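Why Does Fruit Change Color?

Print this page
E-mail this page

By Miłosz Kołodziej
November 9, 2019

A plant has a problem. It would like its seeds to go somewhere else, and it has no legs. If all the seeds land right underneath, the baby plants will have to fight their own parent for sunlight, and the parent is much taller.

So a lot of plants hire help. They wrap their seeds in something sweet and wait for an animal to come by and eat it. The animal wanders off. Later on, the seeds come out the other end, with a free pile of fertilizer. You may giggle now. Scientists call this seed dispersal, probably so they can talk about it at lunch.

Don't eat me yet!

Seeds need time to grow. If a bird swallows a plum too early, the seed inside isn't finished, and the whole deal is a waste of a good plum. That is why unripe fruit is usually green, hard and sour. Green is hard to spot among leaves. Hard is no fun to chew. Sour makes you pull the face your uncle pulls when he sees the phone bill.

The green comes from chlorophyll (say KLOR-uh-fill), the same stuff that makes leaves green. It catches sunlight and helps the plant make food.

Okay, now!

When the seeds are ready, the fruit starts to change. In many fruits the chlorophyll breaks down. Sometimes yellow and orange colors were there all along, hiding behind the green like a little brother behind a curtain. These are called carotenoids (kuh-ROT-uh-noyds), and yes, carrots have them too. Other fruits make brand-new red, purple and blue colors called anthocyanins (an-tho-SY-uh-nins). Blueberries are stuffed with them. So is your shirt, if you eat blueberries the way I do.

At the same time, starch inside many fruits turns into sugar, and the walls between the tiny cells go soft. A banana does all of this on your kitchen counter, and then keeps going until it is only good for banana bread.

The gas that gives orders

Some fruits tell themselves to ripen by making a gas called ethylene (ETH-uh-leen). You can't see it. Apples, pears, bananas and avocados all give it off, and it leaks out onto the neighbors. Put a hard avocado in a paper bag with a ripe banana, and the banana will boss it into getting soft.

Oranges, grapes and strawberries don't take orders like that. Once picked, they won't get much sweeter, however long you stare at them.

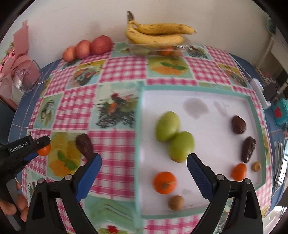 Fruit colors run from yellow-green to bright orange to dark reddish brown.

Can you trust a color?

Not always. A Granny Smith apple stays green when it is ready to eat, and so do limes and most kiwis. Oranges grown in very warm places can be sweet inside while their skin is still green, because it often takes cool nights to turn them orange. And some bright berries are poisonous to people, even though birds gobble them up happily. The plant never promised they were for you. Ask a grown-up before you eat anything off a bush.

Try it at home

Find two green bananas. Put one in a closed paper bag with an apple and leave the other on a shelf across the room. Look at both every day and draw what you see. Write your name on the bag, or someone in your family will eat your science.

Print this page
E-mail this page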